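NOTICE TO ALL OCCUPANTS OF THE FOURTH FLOOR
Issued by the Office of Interior Order, Plandura House
15 Oct 2026

It has come to the attention of this Office that a purple marker has been left in the blue tray.

Occupants are reminded that the blue tray is provided for items awaiting a decision. It is not provided for storage. Under the Barkum Rules, which every occupant signed upon taking a desk, an item may remain in the tray for 5 working days, after which it must be claimed, reassigned or released. The marker has been in the tray since January.

The Office has made the customary inquiries. Mr. Corentin Carré, of Correspondence, stated that he once owned a purple marker but had given up purple on the advice of his late supervisor. Ms. Séverine Joly, of Maps, stated that the marker was not hers, and then asked whether it was still in good condition. She was told that the Office does not comment on condition. She asked whether anyone had taken the cap off. She was told that they had not.

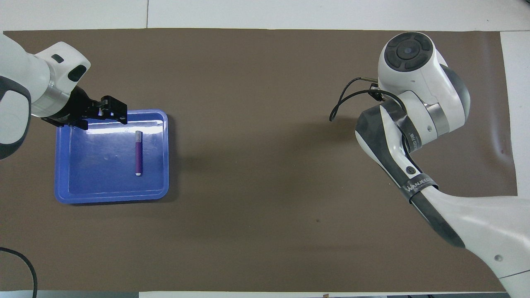 Ms. Joly returned the following morning with a written submission of 4 pages. In it she explained that she had drawn the eastern coast of the Huet survey in purple, there being no other color left in the cabinet, and that on the day the survey was canceled she had put the marker down somewhere and gone home. She did not claim it. She wished only to have it recorded that the coast had been accurate.

The Office wrote back that it had no power to record a coast.

A hearing was held at the long table, with the brown mat laid out as the Rules require. Mr. Carré attended as witness. He was asked whether he had ever seen the survey and replied that he had carried it down to the basement himself, rolled, in roughly 80 sheets, and had looked at one of them on the stairs, where the light was poor. Asked what he had seen, he said a bay, and a small island with a name written next to it. Asked for the name, he said Pandora. Ms. Joly, who had been looking at the mat, then requested a recess — the first in the history of the Office — and it was granted.

Upon resuming, she asked that the marker be neither claimed, reassigned nor released. The Rules contain no fourth course. The Office consulted the earlier edition, which is kept in the cabinet under the scissors, and found in it a line omitted from later printings: an item may be kept waiting, if someone is willing to wait with it.

The Office accordingly directs as follows. The marker will stay in the blue tray. The tray will stay on the brown mat. Ms. Joly may sit at the long table on Thursdays until 6 in the evening, and Mr. Carré may bring up the sheets from the basement, one at a time, signing for each.

Occupants who require a marker for ordinary purposes should apply to Supplies. Black is available.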